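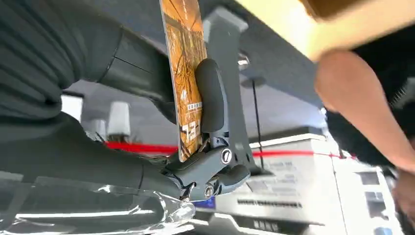 DUTARD, January 26, 2019 - Seseo, the equipment reuse firm on the second floor of the Kinnear Building, will start taking small parts and cables from the public next month, the company said in a notice to tenants and customers this week.

Until now the firm has accepted only complete items, such as laptops with a working power supply. Loose adapters, cords, boards and other small pieces were turned away at the counter or sent to the county recycling yard on Porkis Road. Under the new arrangement they will be sorted at the office and kept for repairs.

The change follows a trial that began in July. During that time Seseo took in 662 separate pieces from offices in the Kinnear Building and two neighboring buildings. Of those, 217 have gone back into use, most of them power adapters matched with laptops that had come in without one. The rest are still in storage or have been passed to the county yard.

Sorting is done at ordinary desks in the main room. Pieces are checked for damage first. Adapters are then matched by voltage and plug size, and anything that fits a laptop on hand is plugged in and tried. Small parts go into cardboard boxes with dividers, the same kind used for shipping glassware. The company said it had looked at plastic drawer units but found that the boxes cost less, could be stacked flat when empty and were easy to carry from one desk to another. 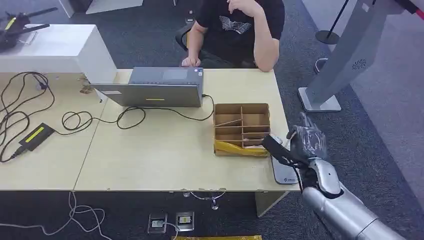

*A laptop, power cables and a divided cardboard box on a desk in the Kinnear Building.*

Cables have been the slowest part of the work. They often arrive in one bag, knotted together, with no note about what they belong to. Seseo is asking people to coil each cord separately and fasten it with a twist tie or a strip of paper. Rubber bands should be left off, the notice said, as old ones stick to the insulation and have to be scraped away.

Adapters should come with their labels still readable. If the label is missing, the firm will not test the adapter and will treat it as scrap. Owners who know which laptop an adapter came from are asked to write the model on a piece of masking tape and put it on the cord.

Printed circuit boards and other flat parts may be brought in as well, in a clear bag or wrapped in plain paper. Batteries will not be accepted in any form. The Porkis Road yard takes them on weekdays and has a separate bin for the swollen ones.

There is no charge for dropping off up to 20 pieces. Larger loads need an appointment, mainly for reasons of space. The main room has only so many desks, and during the trial a single delivery from an accounting office took up most of them for the better part of a week. 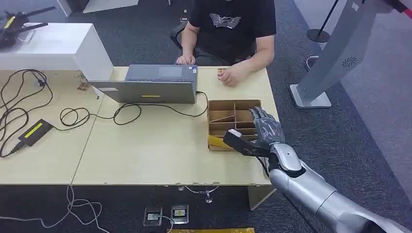
The firm has also asked for more cartons. Wine and glassware boxes are the most useful, provided the dividers are still inside. A loose or bent divider is fine, but boxes that have been wet are not wanted. They can be left flat by the door on the second floor during office hours.

Tenants in the building had raised questions about noise and deliveries when the trial was first proposed. The building's management office said it had received two complaints since then, both about carts left in the elevator lobby, and that the matter had been settled by moving drop-offs to the rear entrance. Public drop-offs will use the same entrance. It is on the alley side, next to the loading dock, and has a ramp.

Parts that are sorted and tested will be used first in laptops Seseo repairs for the Dutard public library and the adult education center. What is left over will be sold at the counter, with adapters priced at a flat rate and plain cords sold by the bundle. Prices have not been set.

Drop-off hours will be posted at the rear entrance and on the library's bulletin board before the program opens. The company said it expects to keep the service going through the summer and then decide whether it needs a second room. A storage unit on the ground floor of the Kinnear Building is vacant, but it has no outlets, and the firm said any testing would have to stay upstairs.

People with questions about a particular item can bring it to the counter before then. Staff will look at it but cannot take it in until the program starts.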